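Open house at Drovura

I finally got myself onto one of the Drovura visit days (I'd been on the list forever!) and spent the afternoon in the part of the building where they teach arms to pick up everyday stuff. There were 30 of us, split into two groups, and mine got Natalina Greco, who talks fast and clearly loves this job.

The idea is simple enough. A person drives the arm by hand through a task, over and over, and every good run gets saved as an example for the learning system. Today's task was toothbrushes. Natalina told us they want 600 runs of this one before they train anything on it, and they had 735 of the last task, which was spoons.
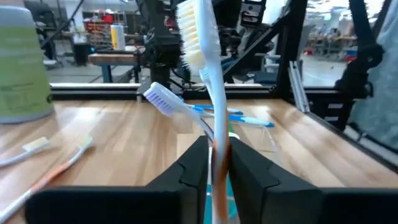 A toothbrush held upright in the gripper, with more of them waiting on the table.

I figured a toothbrush would be easy. Nope! The handles are skinny and they lie at every angle, and the operators mess up the layout between runs on purpose so the system doesn't just memorize one spot. Bad grabs get saved too, in a separate pile, and I'd have loved to hear more about what they do with those, but our group was already moving along.

Then they let us try. My run took 60 seconds and I dropped the brush twice (Ada Orlandini, who was sitting at the next station, very kindly said she'd seen worse). It's a strange feeling, your hands are here and the fingers are over there, and you keep wanting to lean in. The guy after me got it first try, of course.

Coffee was in the hallway afterward, and the cookies went quickly. They're doing another visit day in November, with sign-up at the front desk. Wear comfortable shoes, you're standing the whole time.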